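Roddale Service Map
Data card and README, release 4

Maintained by the Service Operations group at Ingvarsson. Last reviewed January 7, 2018.

Summary

The Roddale Service Map is a set of tables describing business services, the applications that support them, and the servers, databases and network devices on which those applications run. It is issued to operations teams, service owners and authorized partners. Release 4 replaces release 3 in full. Records from the two releases must not be combined, as the identifiers for database clusters were reissued.

The map contains 51 business services and 847 configuration items. Test systems are not included unless a production service depends on them.

Contents of the package

services.csv — one row per business service, with owner, support group and criticality tier.
items.csv — one row per configuration item, with class, location code, operating system family and lifecycle status.
relations.csv — one row per dependency between two items, or between an item and a service.
changes.csv — the list of 178 corrections accepted after release 3.
CODES.txt — permitted values for every coded field.

All files are encoded in UTF-8 and use a comma as the separator. Text fields are quoted. An empty field means that the value is unknown; the value NA means that the field does not apply to that class of item. Scripts written for release 2 treated both as empty and will need to be changed. 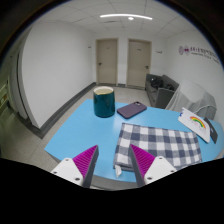

Identifiers

Each configuration item carries an item_id made up of a class prefix and a five-digit number. Identifiers are never reused. When an item is retired, its row remains in items.csv for two further releases with the status RETIRED and is then moved to the archive, which is available on request from the maintainers.

Host names are given in short form. Fully qualified names were removed in release 3 at the request of the network security team and will not be restored. Users who need to match the map against monitoring data should join on item_id, which the Lova monitoring platform has exported since its last upgrade.

Sources and method

The tables are built from three sources: the nightly discovery scan, the asset register held in Etby, and the dependency interviews conducted with service owners. Where the scan and the register disagree on a technical attribute, the scan takes precedence. Where they disagree on ownership or support group, the register takes precedence. Dependencies reported in an interview but not observed by the scan are kept and marked with source = DECLARED.

The scan runs in batches of 1000 addresses. A batch that fails is repeated once on the following night; if it fails again, the items concerned keep their previous values and the field last_seen is left unchanged. Users should check last_seen before relying on any row during an incident.

Interviews for this release were led by Khrystyna Ostapchuk and Dirk Van Hecke. Each owner received a draft diagram in advance and was asked to confirm, amend or reject every link.
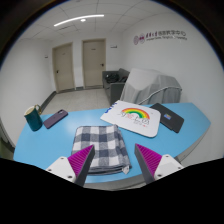 Folded checkered cloth on the light blue table.

Quality and known limitations

Virtual machines that move between hosts are recorded against the host on which they were last scanned. The resulting relation can be out of date within hours and should be used for capacity planning only.

Load balancers are recorded as single items even where they operate in pairs. A failover pair therefore appears as one point of failure in the dependency diagrams, and the risk report overstates the exposure of any service behind it. Chrysanthi Theodorakopoulos is preparing a revised class model for release 5.

Cloud-hosted applications have no server-level rows. Their relations end at the application, and any outage analysis that counts servers will leave them out.

The criticality tiers were assigned by service owners and have been reviewed for consistency only in Finance and Customer Operations. Tiers elsewhere — Facilities in particular — are known to be too high.

Permitted use

The package may be used for incident response, change assessment, continuity planning and internal reporting. It may not be used to measure the performance of named employees or support groups. Copies supplied to partners remain subject to the data handling schedule in the partner's contract and must be deleted when the contract ends.

Loading the data

Load services.csv first, then items.csv, then relations.csv. The relations file refers to both of the others and will be rejected by any database that enforces foreign keys if it is loaded earlier. The file changes.csv is for information and does not need to be loaded.

Corrections

Corrections should be sent to the maintainers on the standard form, quoting the item_id and the field concerned. Requests without an identifier will be returned. Accepted corrections appear in the next release; urgent errors affecting a tier 1 service are issued as a patch file.

Contacts

Data owner: Clodagh Lynch
Technical maintainer: Henryk Ziółkowski
Class model and codes: Chrysanthi Theodorakopoulos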